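The Table from Brurside

The apartment on Gekthorpe Street came with a stove, a refrigerator and one bulb in the kitchen ceiling. I moved in on 2024-06-10 with a mattress, two suitcases and my mother's table, which had cost more to ship than I had paid for the car.

The movers carried it up four flights on its side. They set it down under the window, asked me to sign in two places, and left. I found the paperwork later in my coat pocket. Item 232, table, light wood, no damage noted. Weight and distance were on the next line, and then the distance again in miles: 2117.

I had not wanted it at first. When the house in Brurside was sold, my brother took the piano and my sister took the beds and the good lamp. They both had tables. I had always eaten standing up or on the couch, and I said so. My sister said then I should have a table. She wrote my name on a piece of masking tape and stuck it to the underside, and that was the end of the discussion.

The tape was still there. I lay down on the kitchen floor that first night and looked at it. There was other writing on the wood, in pencil, that I had forgotten. My brother and I used to go under there during dinners with company. He had drawn a submarine. I had drawn what I think was a horse. Farther back, close to one of the legs, somebody had done a sum in neat adult numbers, 3000 take away 2715, and had not written the answer. I did not know whose sum it was. My mother paid the bills at that table, but she never in her life got down on the floor. My father would have had to lie on his back like a mechanic.

I worked it out myself. Two hundred eighty-five. It didn't mean anything to me.

I started at Nambiar the next morning. It was a bookkeeping office over a pharmacy, and they put me at a desk that faced a wall. The work was fine. People were polite, and they ate lunch in their cars. At five-thirty I walked home, climbed the stairs, made eggs and sat down at the table, because it was the only thing in the apartment besides the mattress that could be sat at. I had bought one chair from the thrift store on the corner.

For a week I used only the end nearest the stove. That had been my place in Brurside too, though I didn't notice it until I caught myself keeping my elbow in to leave room for my brother. He was left-handed and we had fought over that elbow for ten years.

My mother had rules for the table. No hot pans. No homework in pen. Wipe with the grain and never across it. She would stand behind us after supper and watch us do it, and if we went across she took the cloth and did the whole thing over without a word, which was worse than being yelled at. When I was small I thought the grain was a map. There were curves at one end that I took for hills, and then the lines ran out straight and close together, and those were plowed fields. I drove a toy truck over it. The truck always went from the hills to the fields, and never back.
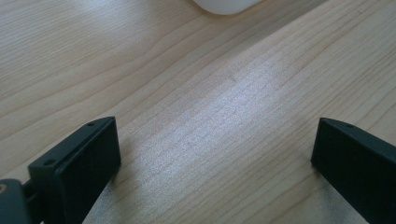
In the second week it got hot. The window over the table faced west, and by six in the evening the sun came straight in. It was too bright to read there. I thought about moving the table to the other wall, and I got as far as lifting one end. It was heavier than I expected. I put it down and bought a shade instead, and then didn't hang the shade.

My sister called at the end of that week. She asked whether it had come through all right. I said there wasn't a mark on it. She asked if I was using it, and I said I was using it right then, I had my feet on it. There was a silence, and then she laughed so hard she had to put the phone down. I could hear her telling her husband.

When she came back on I asked her about the sum. She didn't know what I meant, so I read her the numbers. She thought for a while.

"Zarnulel," she said.

I hadn't heard the word in years. Zarnulel was the store in Brurside that sold refrigerators and bedroom sets on payments. My sister said there had been a sign in the window one summer with a price on it, and our father used to slow the car down when we passed. She couldn't remember what it was he wanted. She thought a stereo, or possibly a boat motor. She was sure they never bought it.

"He fixed the leg that year," she said. "He'd have been under there with a pencil."

I said I didn't remember the leg being broken.

"You broke it," she said. "You were riding it."

After we hung up I got down on the floor again with a flashlight. The leg by the sum had a line of old glue around the top, dark and hard, and two screws that didn't match. I pushed on it. It held. I thought about him lying there waiting for the glue to set, holding the leg in place with one hand and doing arithmetic with the other.

I found a pencil in my work bag. I wrote 285 under the line, as neatly as I could upside down, and my arm got tired before I was done with the five.

Then I got up and put water on for noodles. I wiped the table while it heated, with the grain, from the window end to the stove end. The second chair came from the same thrift store in the last days of June. It was a different color and a little too low, and I set it on the left side, where an elbow would be in the way.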